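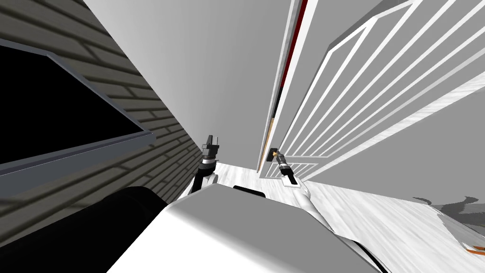 Hinata Ishida keeps telling me I should stop buying sourdough and start making it, and last July I finally gave in. She even handed over a jar of her own starter, which she calls Higuchi, and a bag of rye flour from the mill shop in Gotcombe.

So, three months on! My first loaf was flat as a plate. The second one stuck to the pot so badly I had to go at it with a chisel (sorry, pot). By August I'd worked out that my kitchen runs cold and the dough wanted all night on top of the fridge, plus a bit more salt than I'd been giving it.

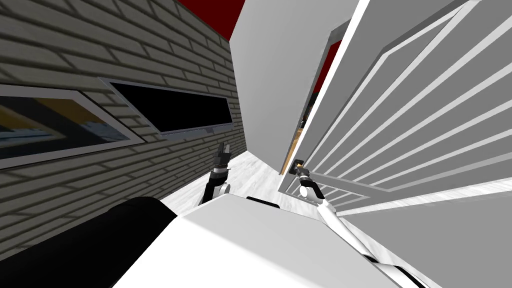

White door, gray brick, hallway.

I feed the starter before bed now, 57 grams of flour and the same of water, and I bake on Saturdays. The crust is great. The middle is still kind of gummy if I cut it too soon, and I always cut it too soon, usually standing up with the butter already out.

Next I want to try the seeded one they sell at the bakery in Namelow, with the sunflower seeds all over the outside. If anybody knows how they get them to stick, please tell me, mine end up all over the floor.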